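Skernbridge turns out for robot open day

If you were anywhere near the old Bouvier site on June 9, 2018, you will have noticed that parking was hard to come by. Harnus, the small company that has been building delivery robots there for the past few years, opened its doors to the neighbors, and 310 of them came through before the coffee ran out. What a good day it was!

Visitors started in the workshop, where engineer Jérémie Picard had a wheeled robot up on a bench with its side panels off. He let the kids turn the wheels by hand and showed them how the motors push back (my nephew had to be led away after his fourth go). Next door, Bernadette Ferrand had the route software up on a big screen and took questions for most of the afternoon. Hers was the busiest room by far — people wanted to know about rain, dogs, snow, trash cans left out on the sidewalk, and she had a story for every one of them.

The part most of us came for was the outdoor run. The robot, which the team calls Clendach, goes along at an easy walking pace and carries up to 77 pounds. It made its trips with groceries, library books and, on the last one, a very large sheet cake. The crowd clapped every time it came back, and a few people walked along behind it for the whole loop.

Ferrand said Clendach had finished 1258 practice trips before the open day. "Corners are still what we work on the most," she told one group. "You have a building on one side, a hedge on the other, and it has to work out where the open ground is."

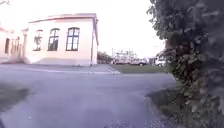

Does anyone have to steer the robot while it is out?

A member of the team walks with it on every trip and can stop it with a handheld switch, but the robot picks its own path and speed.

Harnus plans another open day in August, with longer outdoor runs and a hands-on table for younger children. Sign-up will be limited to 100 places for the workshop tour. The outdoor part will be open to all.

Comments

marlow_k: We got there late and still saw two runs. My daughter now wants to be an engineer. Thanks to the lady at the big screen, she was so patient.

Pete D.: Did the cake make it??

tessa r: @Pete D. It did, I had a corner piece. Lemon.

oldmill44: Please do something about parking in August.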